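Hundholm library swaps plastic sacks for cloth book totes

Families who pick up reserved books at the Hundholm branch library will carry them home in cloth bags starting in September, replacing the clear plastic sacks the branch has handed out at the front desk for years.

The library ordered 461 of the bags from Wenosent, a small textile printer across the river in Zasis. They are free with a library card, limited to two per household, and can be brought back for another load of books or kept.

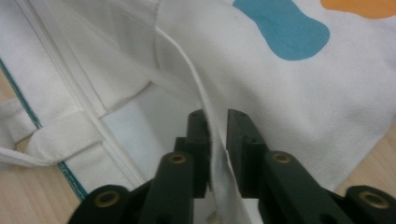 Ok-hee Hong
Staff writer, Hundholm and Zasis

The white totes carry a pattern of rounded shapes in orange and blue-green. Branch manager Sibel Uysal said the library chose the pattern from drawings made at a children's art hour last winter, then asked Wenosent to simplify the shapes so they would print cleanly.

"We had one with the library's name across it in big letters, and the kids did not care for it," Uysal said. "They went for the blobs."

Plastic sacks cost the branch very little, but they tore at the handles when loaded with hardcovers and most went straight into the trash. Staff members also complained that the sacks slid off the reserve shelf whenever someone pulled out the one next to them.

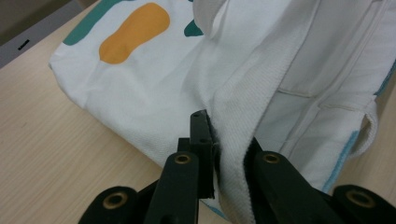
Picture books were the hardest load to plan for, according to Asger Zoëga, who runs the children's desk. Many are taller than a standard tote is wide, and their corners wear through thin cloth. Parts of the bag have a thicker, textured look next to the smoother printed panel, with a flap stitched straight along the top, and Zoëga said he expects the library card slips to end up there. He has asked parents not to put wet swimsuits in with the books, a common problem in the summer months.

The order came to $3,700, including printing and delivery. The Kocabaş family, which owned the stationery store on the main street until it closed, gave $2,668 toward the bill. The rest came out of the branch's supply budget. 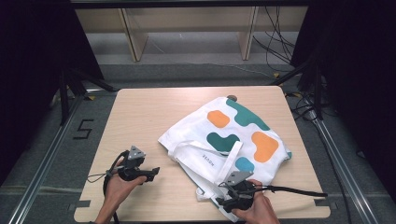 One of the new totes, with its orange and teal print and white carrying straps.

Library staff will fold the bags flat and keep them in the cabinet under the reserve shelf. Folding has taken some practice. The cloth is fairly stiff and the straps tend to work their way out, so the staff settled on tucking both straps inside first and then folding the bag in thirds.

Bags that come back dirty will be washed at the branch in cold water and hung to dry in the back hallway. Wenosent advised against using a dryer on the first few washes.

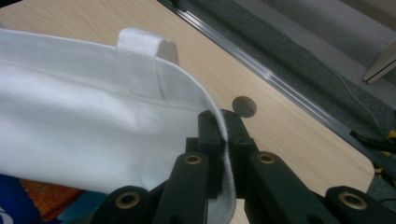
Repairs will be handled at the monthly mending table, held in the reading room at 6:30 p.m. Remzi Gündoğdu, a retired tailor who leads the table, looked over a bag before the order went in and asked for a change to how the straps were attached. They are sewn on at the top edge, with a line of stitching running just below the rim, and he said that is where he will check first when a bag comes back. He plans to show anyone who attends how to restitch a strap by hand.

Cardholders with reserves at the drive-up window can ask for a tote there as well. Dinesh Thakur, who staffs the window in the evenings, said people who already have bags of their own are welcome to keep using them.

The remaining plastic sacks will be used for damp umbrellas at the front entrance until they run out.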